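Subject: Re: [asgate-fc] Saturday's venue

On March 11, 2024, Xinyi Lu wrote:
> Is the Ziltard match still at our ground? I heard the league
> wants it moved, and I have 12 players asking me about the bus.

It's moved. The league wants 300 covered seats for a semifinal and our ground doesn't have them, so we play at Starkgate Park. Kickoff stays at 2. We are still listed as the home team, which means our colors and our ball crew.

Steinarsdóttir spoke to the groundskeeper there this morning. The field is fine, but the far parking lot is closed, so please share cars if you aren't on the bus. Capacity is 995 and tickets already bought for our place will be honored at the gate.
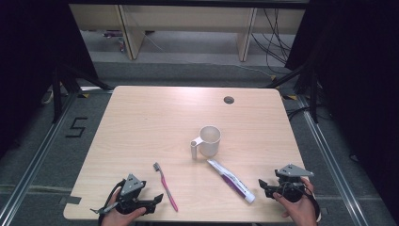 The bus leaves the clubhouse right after breakfast, and players who live too far out can sleep in the upstairs room on Friday night. Tell me by Thursday if you want a bed. Bring a sleeping bag and a towel, plus your own toothbrush and toothpaste - a full-size tube is fine, and a mug is handy for the morning. Boots go in the hold and not on the seats.

Xinyi, can you send me the names of your 12 so I can check them against the bus list? I still need one more adult for the ride back.

Steve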